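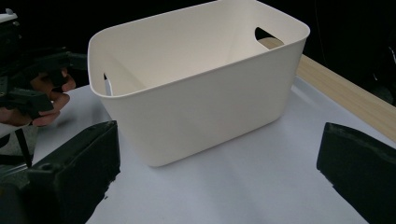 One bin, empty.

I have been meaning to write about letters for most of the year, and I keep putting it off the way I put off answering them. My aunt's letters, I should say, and my grandmother's before her, and a good many from people whose handwriting I can't match to a face. They came to me when the house in Barta was sold, all jumbled together with gas bills and seed catalogues, and they have been sitting under the spare bed ever since, making me feel guilty whenever I hoovered.

There are 157 letters, if you count the postcards, and I did count them, twice, with a cup of tea going cold beside me. The oldest is 70 years old this June. It is from my grandmother to her sister and it is almost entirely about a coat. Whether to buy the coat, what the coat would cost, what their mother would say about the coat, and then right at the end, squeezed up the side of the page, a line to say she had got engaged. I laughed out loud and then I had to go and make another cup of tea.

I started out wanting to be very organised. I had read a long article about family archives, and it said to sort by date, then by writer, and never to use rubber bands or sticky notes. Well, half of my lot have no date beyond "Tuesday evening" sort of thing (and no year, of course, why would you put the year, everyone knew what year it was). So I went by stamps for a while, and then by paper, and in the end by what was going on in them. The kitchen roof leaking goes on for ages, and once you have found the roof you can put a whole winter in order. The dog is very useful too. He arrives as a puppy in one letter, eats a hat in the next, and by the end of the pile he is deaf and sleeping by the stove, and I was more upset about him than I had expected to be about a dog I never met.

My aunt was the great letter writer of the family. She moved to Wundow for work when she was quite young and wrote home nearly every week, and her mother kept the lot. They aren't clever letters. She tells you what she had for her dinner and what it rained like, and who was rude to her on the bus. But I can hear her in them — she talked just like that, one thing running into the next with hardly a breath, and you had to wait for a gap before you could get a word in about your own week. I think I probably write the same way. My sister says I do, and she didn't say it kindly!

The typing up is slow going. I do three in an evening if the handwriting is good, and fewer if it's my great-uncle, who wrote as though the pen had upset him. There was one word of his I stared at for the best part of an hour. I had it down as "marmots" and it was "markets". I have left the spelling as I found it all the way through, apart from one letter where it was so muddled that I put my best guess in brackets after it.

Some things I'm not going to type up. There is a small bundle, 13 letters, tied with a bit of green wool, to do with a quarrel over the cottage at Iro, and everyone in it comes off badly. I read them all in one sitting and then tied the wool back on. I don't think they should be thrown away, but I don't want my cousins reading them over Christmas dinner either. They have gone in an envelope on the top shelf, and I shall decide when I'm older and wiser.

Several of you asked last time about paper folders. I bought mine from the stationer's on the corner, the plain buff ones, and I'm writing on the front in pencil. I lay each letter flat, unfolded, with its envelope behind it. A few of the creases have nearly worn through, so those I'm only opening the once.

Next up is the shoebox of photographs, most of which have nothing at all written on the back. I'm pinning my hopes on the coat.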